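Chapter 4
Packing a Box: Your First Full Task

In Chapter 3 your team moved one foam block from one mark to another. The block was always the same size and always in the same place. In this chapter you will plan a longer task, in which the arm has to pick up several desk items and put them into open boxes. The task is the one used at the Costdale student competition, and the club there still calls it the Dinu task, after the room where it was first run.

Read the whole chapter before you switch anything on. Sorin Barbu, who wrote the original rules, asked every team to lay out the table by hand first and to talk through each pick – which item, from which side, into which box.
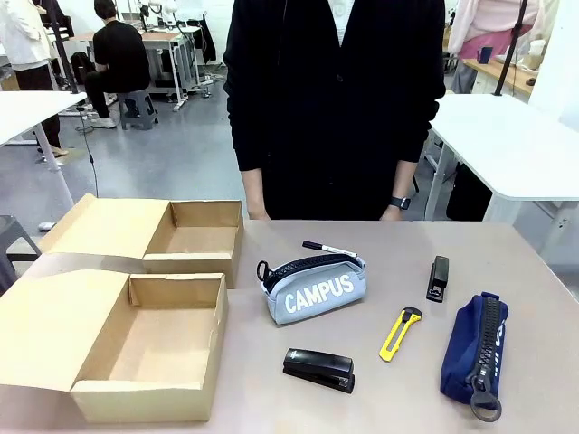
Figure 4.1 A table layout with two open boxes, pencil cases, staplers, a utility knife and a marker.

Notice that the items differ in more than size. A stapler is stiff and keeps its shape. A fabric pencil case may fold when the fingers close on it. The marker in Figure 4.1 lies on top of a pencil case, so your plan must say which of the two is moved first.

The wrist camera gives you a much closer view than the one you have standing at the table. Use it to check the gap between the fingers and to see what lies near them before you go down.

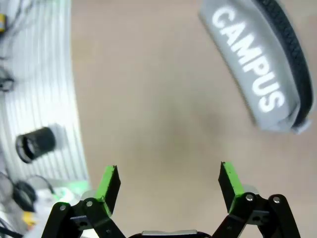
Figure 4.2 Wrist camera view with the fingers open. A gray pencil case is at upper right.

Before you begin, copy the table on page 59 into your team log. You will fill in one row for each pick.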